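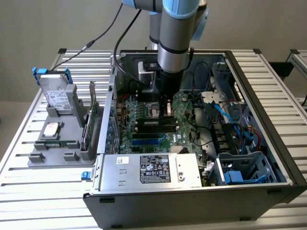 The refurbishing side of the Garnside project has had its busiest stretch since your grant came through, and I am very glad to be able to tell you about it properly. We have 70 desktop computers through the door so far, most of them from the Fröhlich offices when they moved out in August, and they are older and more varied than we were led to expect. The black desktop cases are the ones we have come to know best. With one lying open on its side you have the green Dell board across the floor of it, the power supply lying over part of that, and the drive cage filling the right half with its light blue SATA cables running down through it, so there is a fair bit of black wiring to work round before you get at anything. Frauke Wiegand has written a two-page guide to the order things should come out in, and it has saved us a good deal of muddle.

Of those 70, some 60 look worth keeping. The rest will be stripped for memory, drives and power supplies, and Munerex have kindly agreed to take whatever is left over for recycling at no charge to us, which we had not budgeted for and are very pleased about.

I should own up to one delay. The replacement drives from Flitent came later than promised, and 10 machines that were meant to go out to families before the new term are still on our shelves - Chantal Li has rung every household herself, and they have all been very good about it.

Spending is in line with the plan, apart from a little extra on thermal paste and cable ties. In the next period we would like to run seven evening sessions for people who want to learn to do this work at home, starting at 7 pm, and you would be most welcome at any of them. Frauke will send the dates on once the room is confirmed.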